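The reception for the small firms

Last week I was invited to a reception at the old net factory by the harbor, where the town opened its new house for young companies. I am not a business person. I translate manuals for ship engines, and I was on the list only because Jannik Grube, who has the desk beside mine in our shared office, could bring one guest and his wife had to work.

We arrived too early. The doors should open at five, but at five there was still a man on a ladder who fixed the letters over the entrance, and so we stood in the yard with the other early people and talked about parking. Parking is the great subject in our town. The new house has 17 places for cars, and there will be 20 firms in it when all the rooms are taken, so you can do the calculation for yourself.
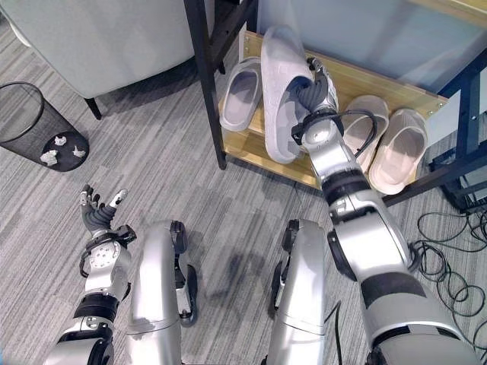 Page 3 of 7

Inside it was nicer than I expected. They kept the high windows and the iron hooks in the ceiling where the nets were hanging in former times. The mayor spoke first, then a lady from the regional bank, then a guest from our partner town in Norway, who had the shortest speech and got the longest applause. She told that her own town had lost its fish plant and waited nine years before anybody had the courage to use the building again. I wrote this down on my napkin, because our net factory was empty for even longer.

After the speeches we could walk through the rooms. Skunida is a firm of two sisters who make software for planning the work shifts in small hospitals. Dronora checks roofs and church towers from the air, and they had a very good cake. One floor up is Osomar, and I must admit that after a long explanation I still don't know what they sell. It has to do with customs papers. The young man was so friendly that I did not dare to ask a third time. 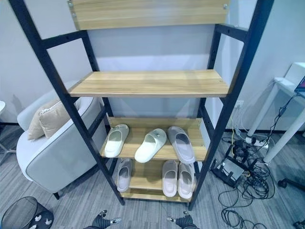

Vol. 4, No. 2

What I wanted to know was the rent. In the speeches it was only called "fair". Jannik asked the bank lady directly, as he always does, and she said that a small room costs 207 a month in the first year, with heating, and after that it will be "looked at again". I have rented rooms in my life and I know this sentence. A firm with two people can pay such a sum, but if it doubles after one year, many will go back to the kitchen table where they started.

There was also a plan to have a common workshop in the basement, with tools for everybody. The town promised it in March. Now the basement has a new floor and a new door, and a sheet of paper on the door which says that the opening will be announced. I hope it comes. For the people who make things with their hands, this was the reason to sign.

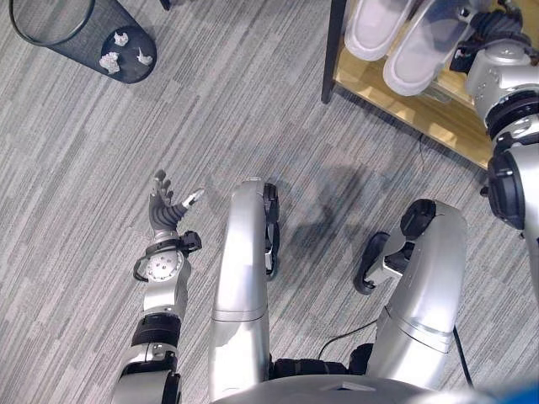 The best talk of the evening I had on the stairs, with an older man who had worked in the factory when it still made nets. He showed me where his machine was standing — it is the coffee corner now — and he was not sad about it. He only found the coffee too weak. He wanted to know if any of the new firms would take apprentices, and I had no answer, so we went together to ask. Two said yes, perhaps next year. One said that they must first survive the winter.

We left at nine, when the music began. Jannik has now the idea to take a room there with me, and he already sent me the form. I have put it under the other papers on my desk and will read it on the weekend.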